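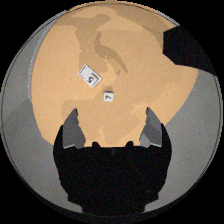
*The white tile with the 5 on it, lying on blotchy tan.*

17 April 2026

The Birerside Motorcycle Show is held in a former cattle market, and if the wind is right you can still tell. Entry was £22 at the gate, plus parking, which the website had described as ample. It was ample in the next village.

We went for the Urkia stand, like most people. Urkia has been promising its middleweight tourer since last July, and the teaser pictures have so far shown us a mirror, a footpeg and some fog. Now there was a whole one, on a turntable that had stopped turning, so half the crowd got a very good look at the exhaust. It's a handsome thing from that side. The man on the stand told me the seat height would be "accessible", and when I asked for that in millimetres he gave me a tote bag.

Lasus had brought the opposite sort of machine, a 348 cc single with a kickstart, a round headlamp and nothing to plug a phone into. You were allowed to sit on it, which already put it ahead of half the hall. I am not tall and I got both feet down with knee to spare. The switchgear feels cheap and the clutch is lovely. I queued twice – the second time with my hat off, so as not to seem keen.

At the far end was Salem, who make luggage. Their largest pannier set holds 80 litres and costs £1,058, fitting kit extra. I have owned motorcycles that cost less and carried more, though admittedly they leaked. The lids do shut with a very good click, and I watched grown adults open and close them for quite some time before it was my turn.

Lunch was a bacon roll from a van, eaten standing up beside the trials demonstration. The riders were superb. The commentary came through a speaker aimed at the car park, so I can't tell you who won, or whether it was that sort of thing.

The autojumble out the back is still the best part. I bought a set of tyre levers I already own and a tank badge for a bike I sold years ago. Go early for that, as the decent boxes are picked over before the main hall opens, and take cash in small notes. Test rides need booking at the gate with your licence, both of which I learned at the test ride tent.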